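Ticket 766 -- Suede gloves going stiff and shedding after washing
Product: Fleketti work glove, light beige, size 9
Status: Closed 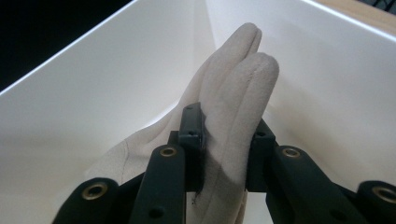
I have 14 pairs of these in use at our nursery and potting shed. They were fine for the first few weeks. Since we started washing them they have come back stiff across the palm, and a pale fluff comes off on everything. Two pairs have shrunk enough that the fingers are tight at the tips. I need to know whether this is a fault with the gloves or with the way we are washing them, and whether the stiff ones can be saved.

Details asked for on the form:
Bought from: Idesero, online
Order line: 18 pairs, all size 9
Still unused: 4 pairs, in the packet
How washed: machine, 40 degrees, ordinary powder, normal spin
How dried: over the radiator in the staff room, overnight
Number of washes: three for most pairs, one for the two newest

Reply 1 (Idesero support)
Thanks for the details. Before we look at a replacement please check the following and report back.
1. Look at the label inside the cuff and tell us the batch number.
2. Put an unused glove and a washed glove side by side, palm down, and measure both from the cuff edge to the tip of the middle finger.
3. Bend the palm of a washed glove back and forth ten times. Does it loosen, or does it crack?
4. Check the seams at the base of the thumb for pulled stitches.

Customer
Batch is 103 on all the ones I can still read. The label has faded on five pairs.
Unused glove 24.5 cm. Washed three times, 23 cm. Washed once, 24 cm.
The palm loosens when bent. No cracking on any of them, but the fluff gets worse while I do it.
Thumb seams are sound on everything except one left-hand glove, and that one got caught on a trolley so I am not claiming for it.

Reply 2 (Idesero support)
No known problem with batch 103. What you describe fits heat drying. The radiator is the main cause, and the powder will have made it worse, as it strips the softness out and leaves a residue in the nap. Please try this on one pair only:
- Brush off dry soil first with a soft brush, in one direction.
- Hand wash in cool water with a small amount of Kvaran leather soap. No soaking.
- Rinse twice. Press the water out between two towels. Do not wring.
- Pull each finger gently back to length while damp.
- Dry flat, away from any heater. This can take two days.
- When dry, work the palm by hand and brush again.

Customer
Done on one of the stiff pairs, the ones washed three times. Results after two days on a shelf in the corridor:
Stiffness -- much better. Not like new but wearable.
Fluff -- plenty came off in the first brushing, very little in the second.
Length -- 23.5 cm, so I got half a centimetre back.
Marks -- the small dark spots are still there. I think those are potting compost or bitumen paint from the cold frames. They don't bother us.

I also tried a second pair with Hurnus saddle soap because we had a tin in the cupboard. It softened the palm well enough but left the suede darker and slightly tacky, and dust sticks to it. I would not do that again.

Reply 3 (Idesero support)
Good result on the first pair. The tacky feel on the second is wax from the saddle soap. It should reduce with brushing, but the colour is likely to stay. Pairs already down to 23 cm will not come back fully. If they pinch, pass them to someone with smaller hands, as a tight fingertip wears through first.

Customer
Understood. I have taken the gloves off the machine wash list and put a drying rack in the corridor. The two newest pairs had the hand wash as well and are back in use. Not asking for a refund -- please close.

Closed 17/11/2024
Cause: machine washing and direct heat
Action: care steps sent, no return
Note for web team: the product page says "washable" and does not mention drying. Please add the drying line.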